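Home | Guides | Practice pads | Contact

Vunduta suture pad: getting set up

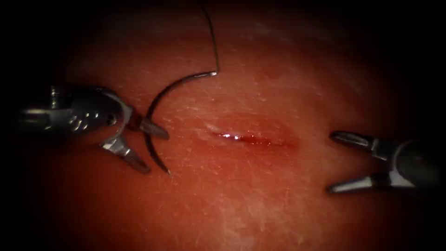 SECTION 9 – THE SHORT INCISION

I always start people on a short, narrow slit, wider in the middle and tapering at both ends.

1. Lay the pad flat and turn it so the cut runs left to right.
2. Find both ends before you pick up a needle (the faint one is easy to miss!).
3. Put your first stitch in the widest part – then work outwards.

Note: I keep my light low, as shiny spots hide the edges.

Caution: don't tug. Torn pads can't be mended, so order refill 1754.

Contact Vunduta | Back to top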